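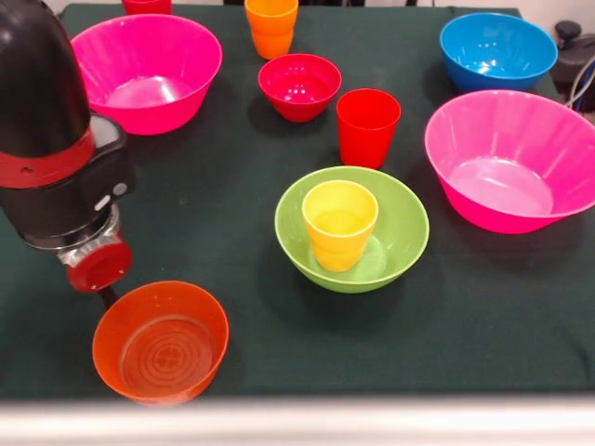
Maintenance of the Trodthorpe cell, August

The Vulutex arm reached 3000 operating hours during the reporting period and was taken out of service on Friday for its scheduled inspection. The gripper mount was re-torqued, and one worn finger was replaced from stock held by Pulley. Calibration was then repeated with the plastic bowls and cups on the green cloth. The cell was offline for 16 hours. Expenditure was $394, within the approved allowance. A spare finger set remains on order from Taipe.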